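Section 4: Setting Up the Table and Getting a First Clean Grip

If you've made it this far, both of your hand-held grippers are screwed together, the jaws open and close when you squeeze, and you have tag cubes printed and dry. Nice! This is the part where it starts to feel like a real thing and less like a bag of screws.

I built my pair in the shared workshop at Drirkton, on evenings and weekends, so I've written these steps for a spot you may have to pack up when you're done. If you have a room of your own you can skip the tape marks in step 2. (I'm jealous.)

What you need on hand: the two grippers, the tag cubes, a table with a plain top, painter's tape, a small screwdriver, a soft cloth, and a few light things to pick up. A marker is my favorite. A cap or a coaster works too, but they're flat and they'll drive you nuts on the first day.

4.1 Placing the table

1. Pick a table with a matte top. Mine is white. I tried a shiny desk first and the tracking kept jumping every time the ceiling light bounced off it, and I lost a whole evening to that.

2. Put the far edge of the table against a wall if you can, then tape the floor where the legs go. Next time you just drop the legs on the tape.

3. Sit down in the chair you're going to use and rest your elbows at your sides. Your hands should reach the middle of the table without leaning. Scoot the chair, then check again.

4. Wipe the top down. Crumbs look like nothing to you, and then your gripper tries to close on a thin cap with a crumb under it.

Note: rough brick or busy wallpaper behind the table has never bothered my setup. Jerome Ocampo built his from the same files and swears by a plain sheet hung up behind his. Try it without first.

4.2 Mounting the cubes

5. Slide a cube onto the post under each gripper and turn it until the little notch clicks. Don't force it. If it won't go on, file the inside of the post hole a tiny bit and try again.

6. Check that you haven't swapped left and right. The tag patterns are different! I ran mine swapped for two days and could not figure out why everything came out mirrored.

7. Tighten the set screw until it just stops, then give it a quarter turn more.

Caution: the printed posts snap if you crank on them. I keep a spare pair in the drawer, and I've needed it.

8. Run any cable down and away from the jaws, with enough slack that you can reach across the table. Tug it lightly. If the cube moves when you tug, go back to step 7.

4.3 First grip

9. Lay your practice things out with a hand's width between them. Keep them away from the table edge.

10. Start the tracking program and wait until it sees both cubes. On my old laptop this takes long enough to go get coffee.

11. Close the jaws slowly on the marker, close to its middle, and lift it a little way off the table. Hold it still while you count to 5, then set it back down. Do it again with the other hand.
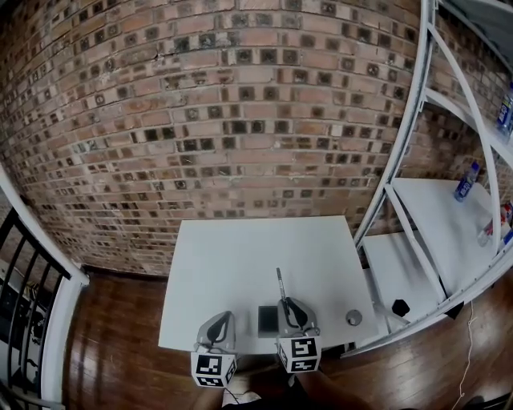

Evangelia Psarras wrote in after trying an earlier version of this page: I'd tell people to wrap the jaw tips in a strip of rubber glove before step 11. Mine were bare plastic and anything round just rolled out, however hard I squeezed. With the rubber on I barely have to squeeze at all, and my wrist has stopped complaining.

Good tip, and I've started doing it too. Cut the strip a bit narrower than the jaw so it doesn't bunch up at the sides.

4.4 If it isn't working

Tracking drops out when you turn your wrist: you're probably hiding the tags with your sleeve. Roll it up.

One jaw closes before the other: open the housing and look for a link that's one tooth off. Section 2 has the drawing.

The grip feels mushy: the spring is in backward, or it's the soft one from the first parts list. I swapped that one out in August, so if you printed the list before then, grab the new one.

Once you can lift the marker with either hand and it stays put, go on to Section 5, where you save your settings and make a first recording.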